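okay so I've spent the whole of July trying to learn how to get stains out of old table linens and I have opinions now. thread

first thing. stop using hot water on everything!! my aunt did this for years and every egg stain she ever met is still with us. cold water first, always, then a little dish soap, then walk away for an hour

red wine: blot, don't rub. I know you've heard it. I still rubbed. the spot on my Drustdale tablecloth is now twice the size – lesson learned, it lives under the fruit bowl

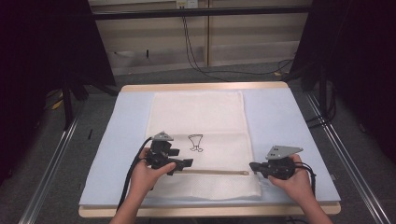 Soledad Arancibia
@soledadirons · Sunday

anyway candle wax. freezer for 43 minutes (I got distracted, 30 is probably fine), then pick it off with a spoon. whatever's left comes up with paper towels and a warm iron

Marwa Soliman asked about yellowing on stuff that's been folded in a drawer forever. oxygen bleach and a long soak, overnight if you can stand it. change the water when it goes tea colored and don't panic, mine looked awful

not on silk or wool though please

also I paid 400 for a box of napkins at an estate sale in Ledach because the lady swore they were from 1883. they have a care tag. they're polyester. they do wash beautifully

next up is rust and I'm scared of it, so if you've got a lemon juice method send it over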